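Table Setting and Clearing Study: Participants Wanted in Tokodbridge

Filed under: Calls and Vacancies > Paid participation > Household

The Sisteder household study is looking for adults who would like to spend a morning or an afternoon putting ordinary things on a table and taking them away again. We are interested in small objects which people handle every day without thinking: plates, cups, chargers, keys, spectacle cases. Where do you put the plate first? Do you move the charger before the meal, or do you eat beside it? We have already 239 written answers to such questions, but people do not always do what they write, and so we would like to work with real tables now.

The sessions are held in our room at Nandar House, on the first floor. The tables are white and the floor is dark grey carpet. Each task begins with very few objects.

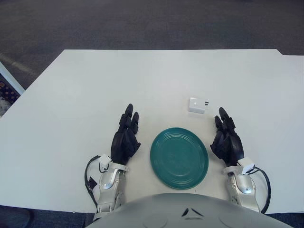

Xiaoqing Luo

A green plate and what looks like a plug-in charger make one of the easiest starting layouts, and most participants will meet it early in the session. You will receive a card with a short instruction, for example "make this place ready for one person" or "clear what does not belong to the meal". There is no correct answer. Please do it in the way you would do it at home, also if your way seems strange to you.

Who can take part:

- You are 18 or older.
- You can stand or sit at a table for two hours, with a break.
- You can read short instructions in English. Your English does not need to be perfect -- mine is also not.
- You have not worked in a restaurant or hotel in the last year.

Left-handed people are very welcome, we have too few of them.

Every participant receives a shopping voucher after the session, and travel by bus inside Tokodbridge is paid back if you keep the ticket. Bus 721 stops in front of the building. Sessions start at 9.30 in the morning and at 2 in the afternoon, until the end of April. 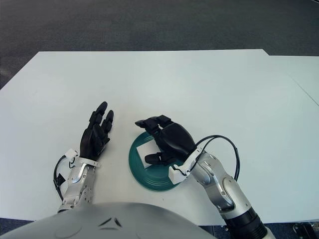
Demetrius Hutchins asks if people may bring a plate from their own kitchen, because the hand knows its own plate better. For this round we must say no, as all participants should handle the same things. We have written the idea down for the autumn.

To apply, please send a short message to the study desk with your name, your age, the hand you write with and the times which suit you. Write "Fan" in the subject line -- it is the name of this part of the study. We reply normally within a few days. If you must cancel, tell us the evening before, so that another person can have the place.

Comments

Marla_T
Is there a lift? I can stand fine but stairs are a trouble for me.

Xiaoqing Luo
Yes, the lift is behind the reception on the left. Please ring the bell and we will come down.

oldkettle
My husband puts the plate down last, after the salt. You should have him.

Pim
Can two people from the same house apply?

Xiaoqing Luo
Yes, but in separate sessions, please.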